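The case against the handle

Aug 29, 2023

Most kitchen cabinets are specified from the front. The buyer picks a colour, then a door, then a handle, and the handle gets more attention than it deserves. I have fitted and repaired kitchens in Ustbridge for 18 years, and I would leave it out of nearly every base unit.

A bar handle is held by two screws through the door. The screws work loose under daily load, the holes widen, and the door has to be filled or replaced. The handle also projects into the walkway, where it catches pockets and apron strings. In a narrow galley that projection matters more than the depth of the worktop.

The recessed channel puts the grip in the carcass. A continuous gap runs beneath the worktop, and the fingers go in behind the top edge of the door. No hardware is fixed to the door face, so there is nothing on it to tighten and the whole front can be wiped in one pass.

Aniela Sowa, my former colleague at Lundgren, objects that the channel collects crumbs. It does. A damp cloth along its length once a week deals with them. Her second objection is stronger: people with stiff hands often find a bar easier to hold. For those households I fit bars.

The overhang needs care. Too deep a stone edge hides the channel from a standing user and crowds the knuckles. Too shallow, and spills run straight into the gap. I ask to see the edge profile before the cabinets are ordered, and in January I turned down a job where it had been left until last.

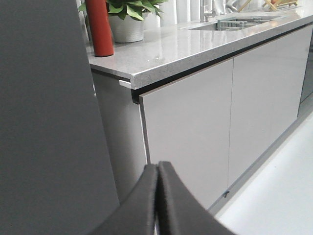

Speckled stone worktop with a squared front edge, over a shadow-line channel and plain pale grey doors.

Push-to-open catches are sold as the alternative. They respond to a hip or a knee as readily as to a hand, and the adjustment drifts. I have removed more of them than I have fitted.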